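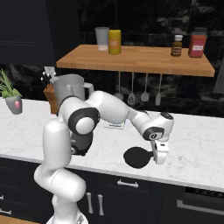 크루아상 반죽에서 버터가 깨지는 문제에 대해 답장드립니다. 적어 주신 내용만 보면 밀가루보다 버터 온도 쪽을 먼저 의심해야 할 것 같습니다. 파네니코 밀가루는 저도 작년 10월부터 쓰고 있는데 수분을 조금 더 먹는 것 말고는 특별히 까다로운 점이 없었습니다. 작업대도 영향이 있습니다. 사진에 나온 것 같은 흰 대리석 상판은 겨울에 난방을 약하게 한 주방이면 꽤 차갑고, 그 위에 버터를 오래 두면 바닥 쪽만 먼저 굳습니다. 윗면을 손가락으로 눌러 보면 말랑한데 밀대로 밀면 아래쪽이 조각나는 것이 이 경우입니다.

원래 메일을 아래에 붙이고 항목별로 적겠습니다.

> 안녕하세요. 집에서 크루아상을 굽기 시작한 지 얼마 안 된 회원입니다.
> 첫 번째 접기까지는 괜찮은데 두 번째로 밀 때 버터가 타일처럼 갈라집니다.
> 밀가루는 파네니코 강력분이고 버터는 에스코바르 무염입니다.
> 접기 사이에 냉동실에 넣어 두고, 꺼내자마자 밉니다.
> 밀가루를 바꿔야 할까요? 아니면 휴지 시간이 짧은 걸까요?
> 오븐은 틸투스 소형인데 구우면 바닥에 버터가 고입니다. 이것도 같은 원인인지 궁금합니다.

먼저 휴지입니다. 냉동실을 쓰시는 것 자체는 괜찮지만 꺼내자마자 미는 것이 문제로 보입니다. 반죽은 아직 휘는데 안쪽 버터는 이미 딱딱한 상태입니다. 저는 냉동실에 15분 넣었다가 냉장실로 옮겨 더 쉬게 하고, 꺼낸 뒤에 작업대에서 10분쯤 기다린다는 식으로 대충 하지 않고 타이머로 10분을 잽니다. 그다음 밀대로 전체를 가볍게 눌러 봅니다. 밀지 말고 누르기만 하세요. 자국이 고르게 나면 시작해도 됩니다. 가운데만 자국이 얕으면 조금 더 둡니다.

에스코바르 버터는 제가 써 본 것 중에서는 단단한 편입니다. 판으로 만들 때 충분히 두드려서, 구부려도 부러지지 않는 정도까지 풀어 주셔야 합니다. 이 단계를 건너뛰면 나중에 휴지를 아무리 조절해도 갈라집니다. 유산지 사이에 넣고 두드린 다음 반으로 접어 다시 두드리는 과정을 저는 세 번 반복합니다.

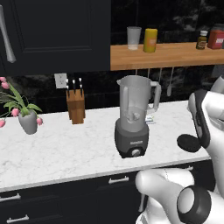

덧가루는 적게 쓰세요. 접기 전에 붓으로 털어내지 않으면 층 사이에 남아서 결이 들뜹니다. 제 경우에는 밀가루 통을 작업대 위에 올려 두면 자꾸 손이 가서, 쓸 만큼만 작은 그릇에 덜어 놓고 통은 치워 둡니다. 반죽이 밀대에 붙기 시작하면 가루를 더 뿌리지 말고 냉장실로 보내는 편이 결과가 낫습니다.

바닥에 버터가 고이는 것은 원인이 다를 수 있습니다. 버터가 이미 갈라진 반죽이면 층이 끊긴 자리로 새어 나옵니다. 그런데 층이 멀쩡해도 최종 발효가 덜 되었거나 발효 온도가 높으면 똑같이 고입니다. 구분하려면 다 구운 것을 하나 잘라 보세요. 속이 빵처럼 뭉쳐 있으면 버터가 반죽에 섞인 것이고, 벌집 모양은 있는데 바닥만 기름지면 발효 쪽입니다. 틸투스 소형은 예열 표시등이 꺼진 뒤에도 안쪽 온도가 덜 올라와 있을 때가 있으니 조금 더 예열하고 넣어 보시기 바랍니다.

밀가루는 당장 바꾸지 않으셔도 됩니다. 한 번에 여러 가지를 바꾸면 무엇이 효과가 있었는지 알 수 없습니다. 다음번에는 휴지만 바꿔서 구워 보시고, 그래도 갈라지면 버터 판 만드는 방법을 바꾸는 순서로 하시면 됩니다.

덧붙여서, 지난번에 다른 분이 물어보신 작업 기록은 제 공책에서 해당 부분만 옮깁니다.

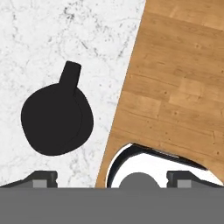

로들리, 2022년 3월 6일

버터 판은 전날 밤에 만들어 냉장. 반죽은 아침에 꺼냄. 첫 접기에서 모서리가 조금 밀려 잘라냄. 잘라낸 조각은 버리지 않고 가운데에 끼움. 두 번째 접기 전에 버터가 약간 무른 느낌이 있어 다시 냉장. 그 뒤로는 갈라짐 없음.

성형은 밑변을 좁게 했음. 넓게 하면 말았을 때 배 부분이 눌려서 이번에는 줄여 봄. 발효는 오븐에 뜨거운 물그릇을 넣고 불은 켜지 않은 채 진행. 판을 흔들었을 때 반죽이 출렁이는 것을 보고 꺼냄. 달걀물은 2회, 첫 번째가 마른 다음에 다시 바름.

구운 색은 뒤쪽이 진했음. 다음에는 중간에 판을 돌릴 것. 단면은 가운데가 조금 막혀 있었고 양 끝은 괜찮았음. 버터가 새어 나온 흔적은 적었음.

접기 횟수를 다르게 해서 구운 기록도 있는데, 그날은 밀가루가 달라서 비교가 되지 않을 것 같아 뺐습니다. 필요하시면 목록 말고 제 주소로 따로 메일 주세요.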